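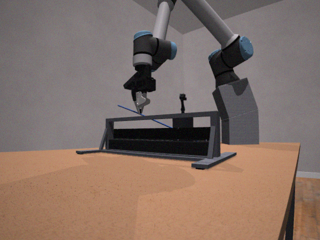
1/ Notes from a month of teleop demos in sim. Task: thin rod, rack, one arm, one gripper. The operator drives the arm by remote, we log everything, a policy trains on the logs later.

2/ Target was 2000 demos. We closed out January with 1426. Of those, nearly 800 came from one operator, Hollis Haddad, so the set leans heavily on the habits of one pair of hands.

3/ His habit: he stops above the top bar, corrects the wrist, then goes down. Mackenzie Chisholm corrects on the way down. Both styles pass the success check. Mixed together they gave us a policy that hesitates at bar height and drifts sideways.

4/ First fix was to tag each demo with an operator ID and condition on it. Drift mostly gone. Hesitation still there.

5/ Second fix was dumber. We had been logging the commanded pose and treating it as the action. The arm lags the command — more so when the operator moves fast. Switched to measured pose, shifted by 8 steps. Better. 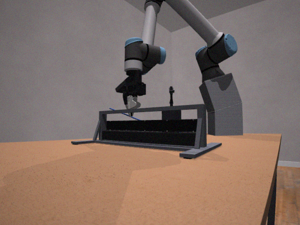

Sim view, gripper down at the rack's top bar, rod at a slant.

6/ Rod angle matters more than I expected. If the grasp is off-center the rod tilts, and the operator compensates without thinking about it. The policy only learns that if the tilt shows up in its inputs. At low camera resolution a thin rod is a few pixels wide.

7/ The bar also hides part of the rod from the front. Operators can switch views in Zitgate. The policy gets fixed cameras. I would now lock the operator to the same views the policy has and accept slower demos.

8/ On throwing demos out: we dropped anything with a regrasp in the January set. Probably a mistake. Those were the only recoveries we had. They're going back in for the next run.

9/ Hollis is training two more people at the Judville office next week. Instructions are one page. Line one: pick a speed and keep it.

10/ Will post the retrain numbers when the run finishes. Conversion script for the Zitgate logs is on request — it's ugly and assumes our joint order.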